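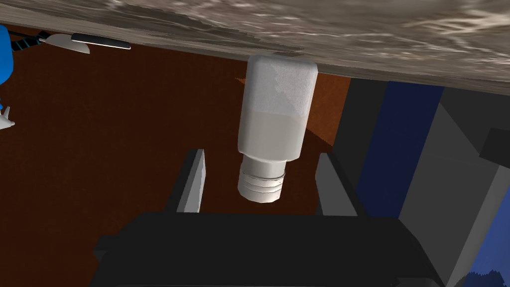

White bottle at the counter's edge, gripper fingers open on either side of it.

Kitchen Tips I Picked Up From a Robot

The open day at Solteslow was free and had parking, and that is more than I can say for most things I do on a Sunday. They had a simulated kitchen running on a big monitor, a two-armed robot working in it, and a man named Obinna Amadi standing beside the screen to answer questions. I asked a lot of them. I went home and rearranged my counters, so here are the results, dated September 19, 2021, in case my husband wants to know when it all started.

Give your hand a way in
A gripper needs room on both sides of a thing before it can close. So do you, if you'd admit it. I had my olive oil wedged between the toaster and the wall and have been pulling it out by the cap for years. Leave a finger's width on either side of any bottle you use daily. The ones you use twice a year can be as cramped as they like.

Put the knife away before anything else
There was a knife on the counter in the demonstration, and I kept looking at it the way I look at a toddler near a pond. Obinna said the software treats a knife as one more object with a shape. I don't, and neither should you. Blade in the block or the drawer, then start on the rest. If you must set it down, lay it well back from the edge with the handle where you can see it.

One hand carries, the other waits
My favorite, and I've been insufferable about it.
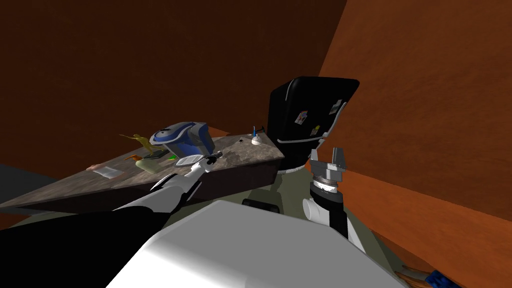
With two arms you'd think both would be grabbing things all day long. The planner they use, called Flustik, is perfectly happy to have one arm hold something while the other stands by with nothing in it. I tried this clearing up after supper. One hand moves the item, the free one opens the drawer or catches whatever I've knocked over. I broke no glasses. My usual method, an armload of everything and a hip for the door, has a poorer record.

Clear the strip in front of the appliance
Anything tall and heavy, like a kettle or coffee maker, wants open counter in front of it. Mine had a soap dish, two pens and a pile of mail. Every cup of coffee meant reaching over the lot with a sleeve dragging through it. Move the small stuff to one end. I use a shallow tray, so it can all be lifted at once when I wipe down.

Practice the dull part
They told us the robot had been through 2,000 practice runs since May and that 78 of those were spent on nothing but setting things down. Setting down is where I chip plates too. Lower it until it touches, then let go, in that order.

Speckled counters hide things
A busy stone pattern will swallow a clear lid, a pill or a splash of milk. Wipe in straight overlapping lines, back to front, and put a hand flat on the surface afterward. Your palm will find the crumbs your eyes missed.

Aminu Ekwueme, who was running the other table, wanted to show me a dish-stacking program called Ojo, but there was a line of teenagers and my parking ran out at four. If you go to the next one, take the side entrance and eat beforehand. The cookies were gone by two.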